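Abril seco obriga a mudar a rega nas parcelas de Dillosness

O mês de abril fechou com pouca chuva nos três pluviómetros da nossa rede, e o de Prikent ficou 90 milímetros abaixo do valor que costumamos registar nesta altura do ano. A primeira semana de maio trouxe dois aguaceiros curtos, insuficientes para molhar o solo abaixo da camada superficial.

Felista Lema, que mantém os registos desde o início da rede, explica que a falta de água se juntou a noites mais quentes do que o habitual. "O solo chegou a maio já com pouca reserva. Se não chover até ao fim do mês, as linhas mais altas vão sentir primeiro", diz. As parcelas junto à ribeira continuam em melhor estado, mas o caudal desceu e a captação passou a fazer-se só de manhã.

A partir desta semana aplicam-se as seguintes regras: rega permitida até às nove horas, mangueiras fechadas nos dias de vento forte e um máximo de 300 litros por parcela em cada turno. Quem tiver depósito próprio pode usá-lo fora deste horário, desde que avise antes. As leituras de humidade do solo continuam a ser afixadas à entrada, junto do mapa das parcelas.

A previsão para as próximas semanas não é clara. Os modelos que seguimos apontam para temperaturas acima da média, mas divergem quanto à chuva — um deles indica a passagem de uma frente fraca, os outros mantêm tempo seco. Alina Tănase vai enviar uma atualização por correio eletrónico assim que houver alguma alteração.

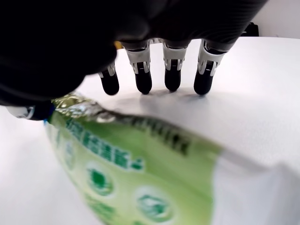 Leituras em falta

Faltam ainda os valores de abril de duas estações, Bhutto e Under. Pedimos aos responsáveis que os enviem em milímetros, com a hora da leitura, mesmo que a série tenha dias em branco. Os dias sem leitura devem ficar vazios na folha; o zero usa-se apenas quando se verificou que não choveu. O quadro completo do mês sai no próximo boletim.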